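Hetden Stage Archive – scripts, cue sheets and props lists

README, last touched May 2019

What this is

Working files from the Hetden Players, a small amateur theater group. Scripts with our cuts marked, light and sound cue sheets, props lists, front of house logs. Typed up from paper mostly. Some of it scanned and run through text recognition, then fixed by hand, more or less.

426 files. Covers 14 seasons, with one gap (see Known problems).

If you only want the cue sheets, go straight to the cues folder and skip the rest of this.

What's in each folder

scripts – plain text, one file per act. Only plays written by members or already out of copyright. Anything we licensed is not in here and won't be, please don't ask.
cues – one CSV per production, lights and sound in the same file. Column "dept" tells you which.
props – one CSV per production. Item, act, who carries it on, where it gets set, where it ends up.
foh – front of house logs. Start time, interval length, running time, house size, notes. Notes column is a mess.
programs – text only, no layout. Cast names taken out.
misc – rehearsal calendars, two floor plans, a list of paint mixes for the old flats. Stuff that had no home.

File names

Season number, then short title, then type. So 07_vistis_cues.csv is the cue sheet for Vistis in season seven. Short titles are lower case, no spaces. "The Clockmaker of Edow" is just edow everywhere. It was staged twice so you get 03_edow and 12_edow, and they are different scripts – the second one loses the whole wedding and moves the fire to the end of act two. Don't merge them.

December shows have an x on the end of the season number. 09x is the holiday show for season nine. Not every season had one.

Cue sheet columns

cue_no – as called on the night. Can have letters (22A, 22B) where something was squeezed in late.
dept – LX or SND. A few early files say L and S, haven't changed them.
page – page in the prompt copy, NOT line number in our text files.
trigger – the line or move the cue goes on. Quoted loosely.
time – fade time in seconds. Blank means snap. Zero also means snap. Sorry.
notes – whatever the stage manager wrote. Spelling left alone.

Sound cues don't come with the sound. We had the effects on minidisc for years and most of those are gone.

Props columns

item
act
set_by – stage left or stage right table, or "personal" if the actor keeps it on them
carried_by – character, never the actor
returns_to
consumable – y/n. Food, letters that get torn, the bread in Edow that gets thrown.

Consumables are per performance, so for a run of four multiply it out yourself. We got this wrong with the candles in season 12 and ran short on the last night.

How the scripts were prepared

Cuts are in square brackets with the word CUT at the front. Additions are in curly brackets. Anything in double slashes is a pencil note from the prompt copy we thought was worth keeping. Stage directions are on their own line and start with a tab. If you see a tab in the middle of a speech it's an error, tell us.

Spelling made consistent inside each play but not between plays. Character names in capitals.

Van der Linden is the big one, more than 40 speaking parts on paper and we did it with a lot of doubling. The doubling chart is in misc and not in scripts, because it was drawn as a grid and only really works as a spreadsheet. Read the chart before you read act three or none of it makes sense. The same actor played the harbor master and the drowned brother and the script leans on that.

Known problems

Season six is missing. Water got into the box. There is a program and nothing else.

Page numbers in 02 and 03 cue files refer to a prompt copy we can't find. Left them in anyway.

08_vistis_props.csv is mislabeled, it's season seven. Vistis was only done the once. Will fix when I next rebuild the index.

House size in the foh logs is ticket stubs up to season ten and a head count from the door after that. Don't draw a graph across teh two.

Running times sometimes include the interval and sometimes don't. If it says "all in" it does. If it doesnt say, assume it doesn't.

Some files have Windows line endings. Some have curly quotes. Run the cleanup script in tools first, it handles both – but back up the scripts folder, it has eaten a tab or two. 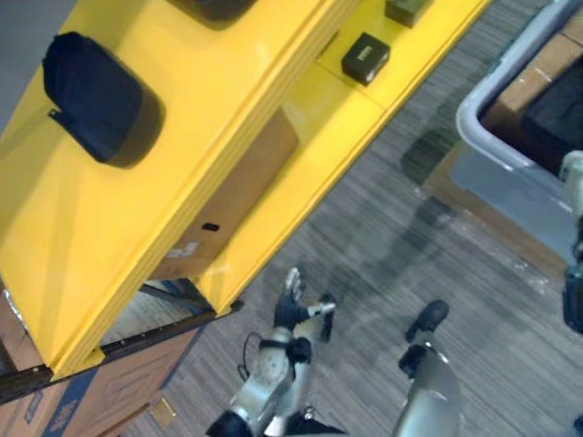

Using it

Free for school, amateur and research use. Member-written plays can be read, quoted and studied. If you want to put one on in front of an audience, write to the group first, paying or not. The authors have mostly said yes in the past.

Please credit as Hetden Stage Archive. No logo needed.

Don't try to work out who was in the casts from the cue notes. We took names out for a reason and a few nicknames probably slipped through. If you spot one send the file name and line and it'll go in the next update.

Sending corrections

One correction per message is easiest. File name, line, what it says, what it should say. If you were in the show and remember it differently, say so and say which night – we'll put it in as a note but leave the paper version alone.

To do

Split LX and SND into seperate files
Scan the second floor plan again, it's crooked
Act four of 12_edow needs a proper read through
Sort out misc
Index for programs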